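Doblar y guardar: galería del taller de ropa de casa

Fuketcombe, 3 de noviembre de 2021

Esta galería reúne las notas de nuestro taller sobre el orden de la ropa. El taller empezó en abril, en la sala pequeña de Sallcombe, y tuvo 8 sesiones. Yo he escrito los textos y Amr Fawzy los ha corregido, porque el español no es mi primera lengua y todavía confundo algunas preposiciones. Los errores que quedan son míos.

En el taller hablamos de cosas muy sencillas: cómo se dobla una tela, dónde se deja mientras se trabaja y en qué recipiente se guarda lo que espera su turno. Muchas personas doblan la ropa encima de la cama. Es cómodo, pero la superficie es blanda y los bordes no quedan rectos. Nosotros preferimos una mesa lisa, de color claro, y con poca cosa encima.

Sobre las medidas hubo bastante discusión. La señora Milošević dobla todo en tercios y luego por la mitad, como aprendió en su casa. Amr dobla siempre en mitades. Los dos métodos sirven si se usa el mismo para todas las piezas, de manera que las pilas salgan iguales. Para las toallas grandes recomiendo los tercios, y para los paños de cocina, las mitades.

El cartón es una ayuda que me gusta mucho. Se corta una plancha un poco más grande que la pieza doblada, y así se puede llevar la tela de la mesa al armario sin que pierda la forma. Una caja vieja es suficiente. En mi armario el estante tiene 76 centímetros de ancho, y he cortado las planchas pensando en esa medida. Conviene marcarlas por detrás con lápiz, sobre todo si hay varios armarios en la casa.

Para lo que está sin doblar usamos cestas de rejilla. Pesan poco, se lavan con agua y dejan ver lo que hay dentro. Es mejor no llenarlas hasta arriba. Los colores fuertes los separo antes de lavar, pero en la cesta de doblar pueden estar juntos. 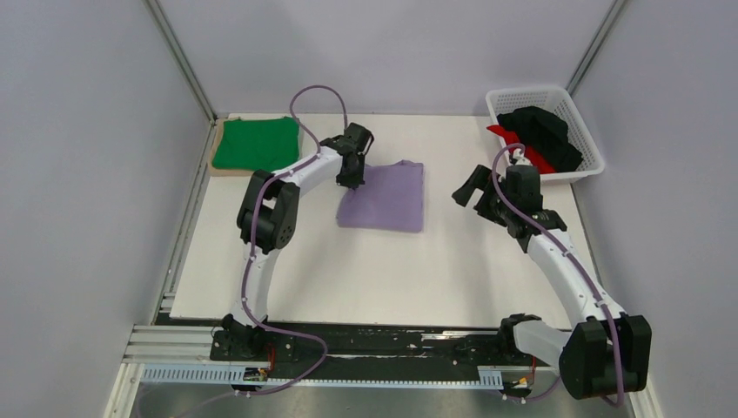

Kalevi Sjöberg

Tres zonas en la mesa blanca. La tela verde está doblada en cuadrado sobre su cartón, la de color lavanda ocupa el centro, también doblada, y en la cesta blanca de rejilla hay una tela negra hecha un bulto con otra roja debajo.

Si la mesa es pequeña, aconsejo poner la cesta en una esquina, el cartón en la otra y dejar el centro para la pieza que se dobla. Yo hago las piezas grandes al principio, cuando tengo más paciencia.

La próxima serie de notas tratará de las sábanas ajustables, que me han pedido 19 personas después de la charla de Solanham. Las plantillas para cortar el cartón se pueden pedir en la recepción de Sallcombe, en 2 tamaños.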